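Reading group notebook, January
Dullville, back workroom, evening

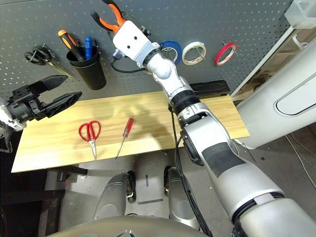 Pegboard with the scissors, screwdrivers and pliers.

Topic tonight was head coverings, 1 Corinthians 11. Clyde Calloway brought the handout from the Kincaid study series, which most of us had read beforehand. I'm writing this up while I still remember who argued what, and putting my own doubts in where they belong.

The handout's claim in short: a covered head in Corinth marked a respectable married woman, an uncovered one marked a prostitute or somebody available, and so Paul is telling the women to avoid being mistaken for something they're not. Once you know that, the passage "opens up". I have heard this from pulpits since I was a teenager. I'd like to see what it rests on.

What I could find, working from the commentaries on our shelf and the photocopies in the Dolisley folder:

The temple prostitutes. The usual figure is 1,000 of them on the Acrocorinth, and it goes back to one line in Strabo. He's writing about the old Greek city, which the Romans flattened in 146 BC. Paul's Corinth was a Roman colony refounded a century later. So the number is secondhand, from a different city on the same spot, and plenty of classicists doubt it even for the earlier one. The handout gives it with no reference at all. I've put a pencil line through it in my copy.

Uncovered meaning available. Weaker than I expected. Portraits of respectable Roman women show them bareheaded quite often, hair done up and on display. Some are veiled. If a bare head had carried the plain message the handout says it did, I can't see families paying a sculptor to carve it. Clyde's answer was that a portrait isn't a street, and a sculptor shows the hair because the hair is the fashion. Fair point, and I don't have a good reply to it. But it cuts against him too, as his side leans on the statues when they're veiled.

The men. The handout hardly mentions them, and this bothers me more than anything else in it. Verse 4 is about men covering their heads while they pray or prophesy. Roman men pulled the toga up over the head when they offered sacrifice, and there are statues of Augustus doing exactly that. If Paul has that custom in mind, then at least half the passage is about worship and status, and the prostitute theory explains none of it. I asked what the theory does with verse 4 and got a long silence, then a suggestion that we break for tea.

Because of the angels (verse 10). Went through the options again:
Angels as guardians of order in worship.
Angels as the ones who might be tempted, Genesis 6 style.
Angels as human messengers, i.e. visitors reporting back.
I don't believe any of them enough to teach it. The third is tidy and I distrust it for that. The word can mean messenger, certainly, but he used it in chapter 6 for beings we're going to judge, and those aren't visitors with a notebook.

"Authority on her head", same verse. Our older translations have "a sign of authority" or "a symbol of authority". The words "sign of" aren't in the Greek. It says she ought to have authority on, or over, her head. Several in the group hadn't known that, and there was some annoyance about it, rightly I think. It doesn't settle the meaning. It does mean that the submission reading gets a good deal of help from the translators.

Hair as the covering. Verse 15 says long hair is given to her "for a covering", and a few writers take the entire passage to be about hairstyles, up or down, with no cloth in it anywhere. I spent most of last week liking this. Then I reread verses 5 and 6, where being uncovered is as good as being shaved, and if she won't cover she should have it cut off. Try reading "uncovered" as "with her hair down" and it can be made to work, but you have to push. Left as open.

Clyde says I'm happy to knock things over and slow to put anything up. Noted. What I'd be willing to say out loud at this stage:

Women were praying and prophesying in the Corinthian gathering, and Paul assumes it without fuss. Verse 5 makes no sense otherwise.
Whatever the custom was, it touched men and women both.
Honour and shame are the words he keeps using, and we should start there.
Verses 11 and 12 pull back hard on whatever 8 and 9 seemed to say. Any reading that stops at 9 isn't finished.

Past that I'd be guessing. My complaint with the background material in general is that it arrives as fact. "In that culture" does a lot of work for people who couldn't name one source from that culture, and I include myself for 10 years of leading studies. A confident paragraph in a study guide copies an older study guide, and that one copied a preacher.

Someone mentioned the Zindado reader has a chapter with the Latin and Greek sources printed in full, in English. If so it would save a lot of chasing. Haven't seen it, so no opinion.

To do before next time:
Find the Plutarch passage on covered heads properly, with the paragraph before it and the paragraph after. I've only ever seen it as one sentence.
Check whether the Strabo line says the women belonged to the temple or were given to it. The two photocopies differ.
Ask Clyde for page 90 of the Kincaid leader's guide, missing from our set.
Read 1 Corinthians 14 alongside, verses 34 and 35 especially, and see if anyone can square it with 11:5. I can't yet.

Finished late. Chapter 11 carries over, at least verses 2 to 16.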